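How to Remove, Check and Refit a Round Motor Control Board

By Adelino Baptista

This guide covers taking a round control board out of a motor housing, looking it over on the bench, and putting it back. It was written for the drive units we see most in the shop, the Farent and Amberg units with the board mounted behind the motor, but the order of work is the same for most boards of this type. Allow 2 hours the first time. After a few boards you will need much less.

You do not need to be able to solder for any of this. If the board turns out to need soldering, stop after the inspection and send it out, or hand it to someone who does that work every week.

What you need

A screwdriver that fits the terminal screws exactly
A nut driver or hex key for the mounting screws
Flat nose pliers
A multimeter with DC voltage and continuity
An antistatic wrist strap and mat
A soft brush, lint-free wipes and isopropyl alcohol
Masking tape and a fine marker
A phone or camera for taking pictures of the wiring
A small tray for screws

Before you start

Disconnect the unit from power at the plug or the isolator. Turning it off at the control panel is not enough. If the unit is hard wired, lock the isolator and keep the key with you.

Wait before opening the cover. The large capacitors on these boards store a charge and can keep it for some time after the power is off. Check the waiting time in the service sheet for your unit. If you have no service sheet, leave it overnight.

When the cover is off, measure the DC voltage across the supply terminals before putting your fingers near the board. Keep the meter there until the reading is down to a volt or less. If the reading is not falling, do not short the terminals with a screwdriver. Use a proper discharge resistor with insulated leads, and measure again afterward.

Put on the wrist strap once you have confirmed that the board is discharged, and clip it to the point specified for your bench.

Step 1. Record the wiring

Take at least one picture straight on and one from each side. Make sure every plug is readable in at least one of them. Do this even if you have a drawing. The drawing in the Tavares manual shows an earlier revision, and two of the plugs have moved.

Tape a flag on each cable and write the connector number on it. Copy the number printed on the board, not the number in the manual. For loose wires going into a screw terminal, number them by position, starting from the same end every time.

Step 2. Disconnect the cables

Start with the small plugs. Hold the plug body with the pliers and rock it gently while pulling. Do not pull on the wires. Some plugs have a latch on one side that has to be pressed first, and the latch will snap if you skip this.

Next, loosen the screw terminals. Turn each screw until the wire comes free, then stop. Backing the screws all the way out gains nothing and they are hard to start again.

Leave the spade connections for last. They are tight, and people tend to twist them sideways. Pull in line with the tab, using the pliers on the metal of the connector. A bent tab can crack the joint underneath, and you may not see the crack without a magnifier.

Step 3. Remove the board

Take out the mounting screws and put them in the tray. If there are insulating washers under them, note which side they were on. Washers left out during refitting are the most common mistake I find on units that come back.

Boards with a center opening usually have to come straight off the shaft end. Ease the board up evenly on both sides. Hold it by the edges and keep your fingers off the components. If it does not move, look for a screw you missed or a cable still attached underneath.

Step 4. Clean it

Brush off loose dust first. Wipe any greasy areas with a small amount of alcohol and let the board dry fully. Do not use compressed air from a shop line, which often carries water and oil.

Do not scrub over the labels or the printed text. You will need the part numbers if you have to order anything.

Step 5. Inspect the board

Work under a good lamp, with the board upright so that light falls across it from the side.

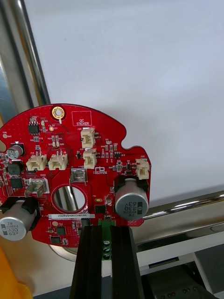

Capacitors are the first thing to check on any control board, and most of the failures we see begin with them. Look at the tops and the bases for bulging, crusty residue or staining, and check whether the can leans or moves when touched lightly. Write down the value before you order a replacement. On this red board the two large cans are marked 63V and 330, and the new part must match the original in capacitance, with a voltage rating no lower. Measure the height and diameter as well, because a taller can may foul the cover.

Check the connectors next. The plastic should be an even color, with no browning around the pins. Browning means a contact has been running hot, and the matching plug on the cable will need replacing too.

Look at the joints under the spade terminals and the screw terminal block. A dark ring around a joint is a crack. Press each terminal lightly from the side and watch for movement.

Finish with a continuity check from the ground terminal to the ground points shown on your drawing.

Step 6. Refit

Work in the reverse order. Seat the board flat, start all the mounting screws by hand, and tighten them a little at a time in a cross pattern. Connect the spades first, then the screw terminals, then the small plugs. Tug each wire in the terminal block after tightening it.

Compare everything with your pictures before closing the cover. Remove the tape flags only after the unit has run.

Ordering parts

We order through Trastport, who ask for the board number and revision together. If an order goes in before noon on Saturday it normally ships with the next batch. Give them the full number from the label, including any letter at the end.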